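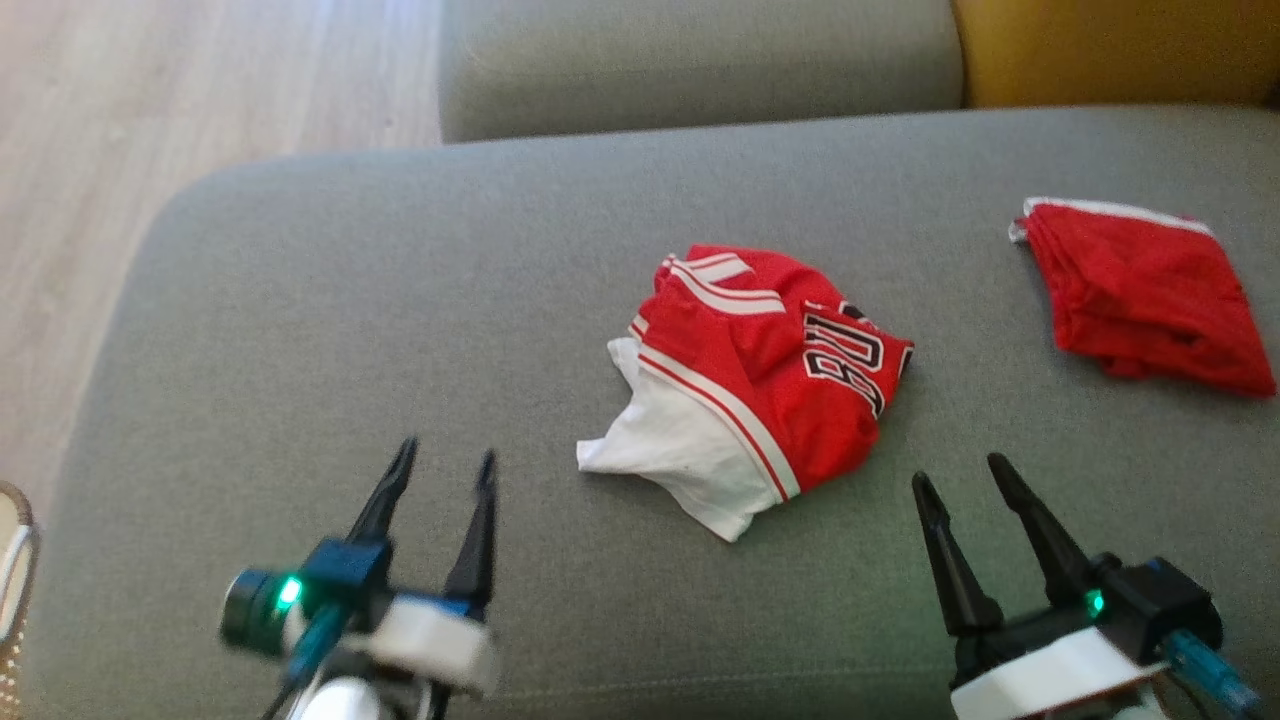 Jersey in the middle, folded piece off to the right, both grippers open.

Ototia-work list, message 3969
From: Yaa Dogbe
Date: 2022-07-23
Subject: Re: Who does the folding now?

Hi everybody,

Nosipho asked a fair question last week and I promised her a proper answer, then got buried in turnovers. So I'm pasting her message again for the people who joined in the middle, and my answer is under it, longer than I meant it to be (sorry, digest readers!).

Nosipho Motaung wrote:
> We've been told Pliven is bringing Mallet to our building too, starting in
> December. My crew does furnished apartments, same as yours at Trutbridge.
> Right now two people go in, one does kitchen and bath and the other one
> does clothes, beds and the living room. Management says "no change in
> hours." I've heard that before. What did it do to your day? Do you still
> fold? Who gets in trouble when a shirt comes out looking like a pretzel?
> And do the new people still learn how to do it by hand?

OK, hours first, that's what you're all going to scroll for. My hours on paper are exactly what they were. What's inside them is very different. I used to start in the bedroom with the clothes and work my way out, and I liked that part, it was the sit-down part, you could have the radio on. Now the clothes get left on the sofa for Mallet and I go do floors and windows while it works. So the easy hour went to the robot and I got the window hour. My knees have noticed. If you're negotiating anything, negotiate that: ask what goes INTO the time, and get them to write it down, and ask before it shows up at the door.

We did get one thing written down, after a lot of back and forth with the office. Anybody who is also minding Mallet doesn't get a bathroom on the same visit. It sounds like a small thing but it's the line I'm happiest with on the whole sheet. 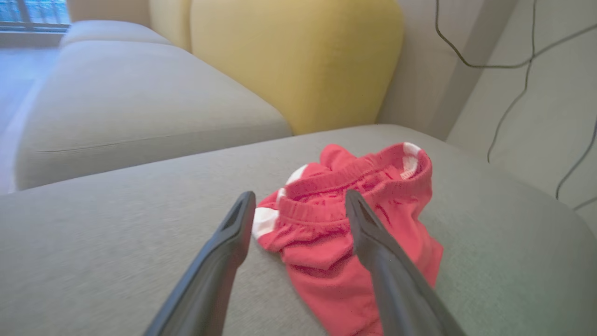 Coming in over the small red knit, near the waistband.

Do we still fold? Yes, plenty. Anything with buttons is ours, and anything a resident has marked as delicate, and fitted sheets (of course). Sports clothes are supposed to be Mallet's, and they're a funny category to hand over. A flat cotton T-shirt wants to be a rectangle. A jersey doesn't want to be anything. It slides, the trim curls up, the lettering is stiffer than the cloth around it, and half the time you can't tell the neck from the armhole until you've picked it up and shaken it. I do that shake without thinking. I had never once put it in words until the Pliven people asked me how I knew which end was up, and I stood there shaking a shirt at them like a fool. "You just – like this." They wrote it down very seriously.

And this is the part I'd bring up with your management, Nosipho. I spent a good many shifts showing and explaining, and for the first stretch it wasn't counted as anything. It went in under "other." It's training work. I'd call it skilled training work! Araba Acheampong got it its own code on the timesheet here and it now pays at the lead rate, but only from the day the code was added, nothing backdated. Get the code first.

As for the pretzel shirt: for a while, that was on us. The resident would see a badly folded pile and the complaint came to whoever had signed the visit. Now the sheet has a box for who or what did the clothes, and if it's Mallet, the complaint goes to the office. You can still redo the pile if you want to. I usually do, I can't walk past it. Nam-gil tells me I'm giving away free work and he's probably right, but it's my name the residents know.

One more small practical thing, then the training question. Put the clothes down with some space between them. We were all brought up to make one tidy heap and it's hard to stop. Spread out on a seat cushion is better, one piece here, one piece there, and keep your own cloths and bags off that seat completely. I lost a duster into somebody's gym clothes that way and had to write an apology note.
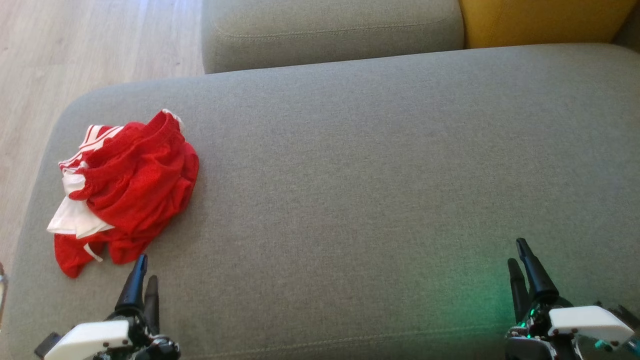
3 min read

Do the new people still learn by hand? For a while they didn't, and I was pretty cross about it. We had two starters come in who'd only ever been shown how to lay things out for the robot. Lovely people, fast, careful. Then there was a stretch when Mallet was away for repair and they had baskets of clothes and no idea where to begin, and the rest of us stayed late. Since then everyone does their first weeks by hand, with one of the older crew, and only then gets the minding sheet. I wrote up the folding part myself. It came to 1002 words, which is a ridiculous number of words for shirts, and I'll send it to anyone who writes to me off list.

What I can't tell you is how it feels in a year. Some days I like having the thing there. It doesn't talk, it gets on with its pile, I get on with mine. Other days I look over at it reaching for a red shirt and I'm a bit jealous of it, sitting-down work and all (not that it sits). And I do miss having a second person for the living room. We used to be two to a visit and on the small apartments we're now one, plus Mallet. They said "no change in hours" to us too, and it was true, but they never said anything about company. Please ask about that. Ask whether you'll be alone in the apartment, and who you call if something's wrong, and whether they pick up.

I sent a draft of all this around our own crew before posting, so you'd get more than my grumbling.
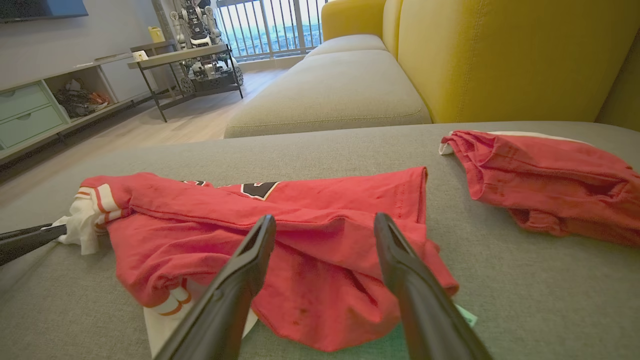 Ylva Fjeld wrote:
> I think you're too hard on it. My wrists were bad from years of folding
> and they've been better this spring than they've been in a long time. I'd
> take windows over four baskets of laundry any day. But I agree about
> being alone. I'd give back the robot tomorrow if it was that or my partner
> on the visit. Put that in, please.

So it's in, Ylva. And fair enough about the wrists, I should have said that myself, a couple of the others said the same.

Nosipho, call me before your meeting if you want the wording of our sheet, it's easier to read it out than to type it. Evenings are best, I'm out on visits until 3 most days and useless until I've eaten.

Yaa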